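Home | Walls | Floors | Doors | Ask Us

Filed under: Paint & Trim, Weekend Jobs

How to Paint a Room Around a Door You Have Decided to Keep

I have painted the back bedroom of our house on Ponbridge Lane 3 times, and only the last one counts. The first two were practice, though I didn't call them that at the store. What follows is the order I would do it in if I had to do it again, which my family assures me I will. 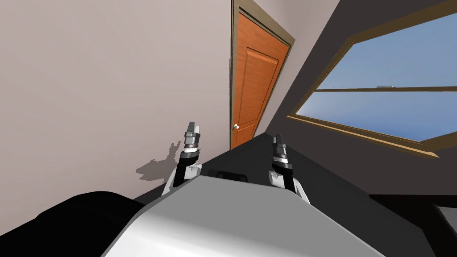
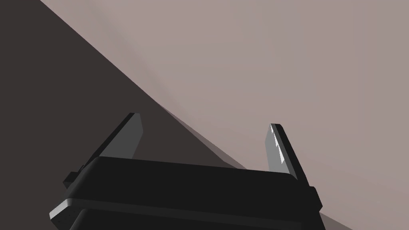
Start with the color, and start by ignoring the little card. Paint cards are printed for people who live inside a paint card. Buy a sample pot, brush a square as big as a pizza box onto two different walls, and leave it alone for a full day. Grays drift. A pale wall with a bit of mauve in it, next to an orange wood door like the one in the first picture, is a different color by lunchtime and another one by lamplight. Mine was sold to me as "stone." By evening it was ham.

Next, the door. You will be tempted to paint it too. Give it a week. If you still hate the wood, fine, but stripping molded panels back afterward took me most of an April and I would not wish it on anyone with hobbies.

Take the knob off. It's usually a couple of screws. I know people who mask around the knob, and I have seen their knobs.

Tape the door frame, pressing the edge down with a putty knife. I use Dukon tape, the narrow one. The wide one covers more and holds less, like most of my raincoats. Pull it while the paint is still a little soft, back over itself, slowly.

Wash the wall. Yes, the whole wall. Warm water, a drop of dish soap, then plain water. Fill the nail holes with Fludine filler, let it dry, sand, and then find the hole you missed. There is always one and it is at eye level.

Cut in along the ceiling and the frame first, a strip about as wide as your brush. Then roll. Load the roller properly and stop pressing on it. If you can hear it squeaking, it's empty and you are just giving the wall a massage. Roll into the wet edge and don't go back to fix a spot after 12 minutes. That's how you get streaks.

Second coat the next day. The can said four hours. The can doesn't have our humidity.

Wrap the roller in a plastic bag overnight and save yourself the washing. Label the leftover paint with the room and the color code (mine is Younis 1404, which I wrote on the lid and then painted over).

Knob goes back on last.

Posted 2026-01-26

Contact | © Ponbridge Lane House Notes | Back to top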